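News > Community & Home > Press Releases
Print this page | E-mail this page

FOR RELEASE: JUNE

Blue tape, blue cups and a very big floor: Liltcombe's Tidy Floor sessions are back

By Danish Rind, Prolby

Hello again from Liltcombe! I'm writing this one myself, because I've been asked the same question in the bakery all week and I'd like to answer it in one go. Yes, the Tidy Floor sessions are coming back in June, yes, they're still free, and yes, we are still putting tape all over the floor.

For anyone new to all this, Prolby is a small outfit that helps people get on better with their own homes. We do cupboards, we do sheds, we once did a whole garage for a couple who hadn't seen the back wall of it in years. Tidy Floor is the bit of our work I'm fondest of. You come in, we give you a marked-out floor and a few bits of light plasticware, and you spend a happy couple of hours learning to put things down in the right place and pick them up again. I know how that sounds! Come along and see how long you last before you start doing it at home.

The idea came from my kitchen. I had a habit of putting a cup down wherever I happened to be standing, so there'd be one by the back door, one on the stairs, one on the edge of the bath. One evening I marked the kitchen floor off into squares with a roll of tape from the drawer and made a rule that anything on the floor had to be in a square, and anything in a square had to be gone by bedtime. It worked so well that my sister made me come and do hers (she has three boys and a rabbit, so hers took a good deal more tape). 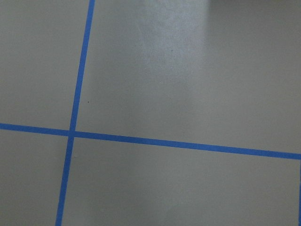

What we've learned since then is that the tape matters more than you'd think. It has to be a colour you can't mistake for the floor, so we settled on blue and we've stayed with blue. Lay it out on a clean surface, press it down with the flat of your hand as you go, and don't fuss if your corners aren't dead square. Mine never are. Run one strip the whole way across first, then bring the others over the top of it, and you'll have your squares before the kettle's boiled. If you're doing it at home, try a short bit somewhere out of sight first and leave it overnight, just to be sure it lifts cleanly.

This year the sessions have grown a bit, and I have some thank-yous to get through. Ukia, the homeware shop at the bottom of Market Hill, has given us our plastic cups and a big discount on the tape. Alipour, who look after the hall for us, have put our hire charge down and let us leave the lines in place between sessions, which saves my knees no end. And the good people of Liltcombe raised £2,515 for us over the winter through the soup lunches and the plant stall. I was absolutely bowled over by that. It pays for the hall and for a second person to help at every session, so there's always somebody free if you get stuck or just fancy a chat.

So what do you do when you get here? We begin with cups, and we stay with cups for longer than most people expect. They're light, they don't break, and they come in a soft blue that shows up nicely against the floor. The first job is simply to set one down upright, gently, inside a square. Take it by the rim, lower it till the base is nearly there, then let it settle. People who bang things down at home (I was one) are always surprised by how much quieter life gets when they slow that last little bit down. 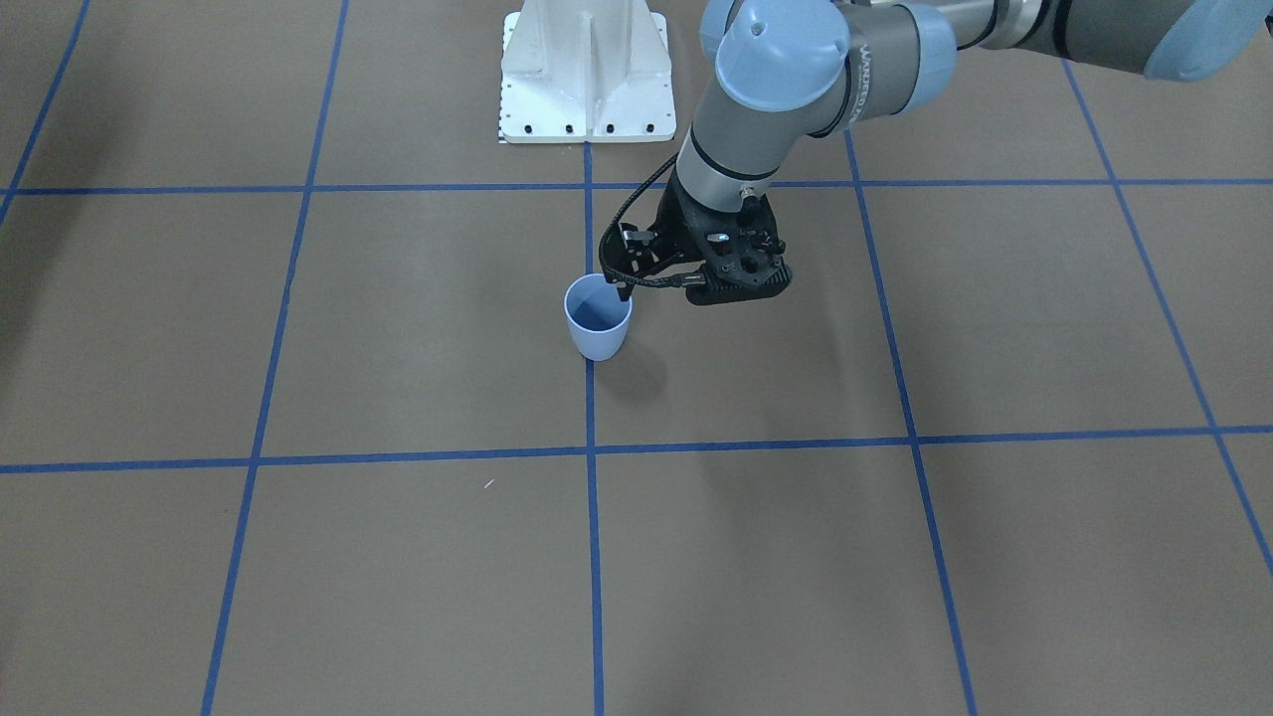

Going by the rim: a light blue cup held upright, close to the taped floor.

After that we move on to what I call the roamers, meaning the things that don't stay where they're put. A cup on its side is a lovely one to practise with because it wants to roll. The trick is to come at it slowly and get hold of the edge before you try to stand it up. If you go in fast with your fingertips you'll only chase it across three squares and under the radiator, and then you're on your hands and knees, and then everybody's laughing. I've had whole sessions go that way and they weren't bad sessions.

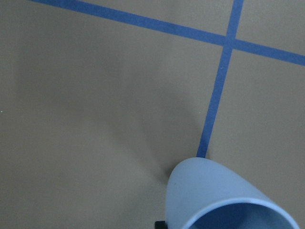 On its side: one of the pale blue cups lying by the tape.

We then finish with a proper clear-up, and this is where it all comes together. I call out a square, you clear it, and whatever was in it goes back on the shelf by the door. By the end the floor's bare except for the lines and we all sit down for tea. I do insist on the tea. It's when people get round to telling us about the room they really want help with, and it's hardly ever the one they mentioned when they signed up.

A few people have asked if it's only for children. It isn't! Children are very welcome from the age of 6 with a grown-up, but most of last year's regulars were well past school age, and I'd say the keenest was a retired bus driver who has since taped out his greenhouse. Nothing we use is heavy. If bending down to the floor is hard for you, tell us when you book and we'll set you up with squares on a table, same tape and same cups.

Each session takes 8 people, so please do book, even if you've come before and think I'll squeeze you in. (I probably will, but book anyway.) Wear soft shoes, or come in thick socks as I do. Heels catch the edges of the tape and I'm the one who has to put it down again. You don't need to bring anything, though if there's a small item at home that never seems to have a place, pop it in your bag and we'll see if we can find it one.

We've also put together a take-home bag this time, with a roll of blue tape, two of the plastic cups and a little sheet with my instructions on it, drawn by my niece, who is a much better artist than I am. The bags are £5 and every penny goes towards next winter's hall hire. They're on sale at the sessions and behind the counter at Ukia, so you can pick one up even if you can't make it along.

If you write for a newsletter or a parish magazine and would like to come and see what we do, please get in touch. I'm happy to talk about tape for as long as you can stand it, and you're welcome to join in on the floor. I'd ask only that you let us know beforehand so I can put out another mug.

Notes for editors

Tidy Floor is run by Prolby in Liltcombe, with support from Ukia and Alipour. Sessions are free and run through June. Places can be booked at the Ukia counter or by leaving a message for Danish Rind at Prolby. Messages left before noon are usually answered the same afternoon.

Filed under: Home, Tidying, What's on in Liltcombe

Print this page | E-mail this page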